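I've been drinking Rurach since college, the pear one mostly, and last month they changed the bottle and the recipe in one go – so of course I had to buy both the old and the new while our corner store still had a few left. 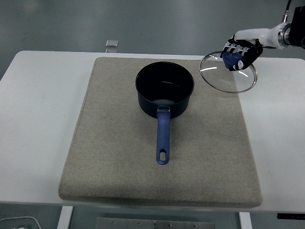 The new pear is softer and less fizzy, and my friend Zinhle Potgieter thinks it tastes like the juice from canned fruit (she means that kindly!). I warmed some up with cloves in a small dark saucepan like the one on the felt pad, and it was lovely. Four more flavors come in February, and I'm hoping for plum.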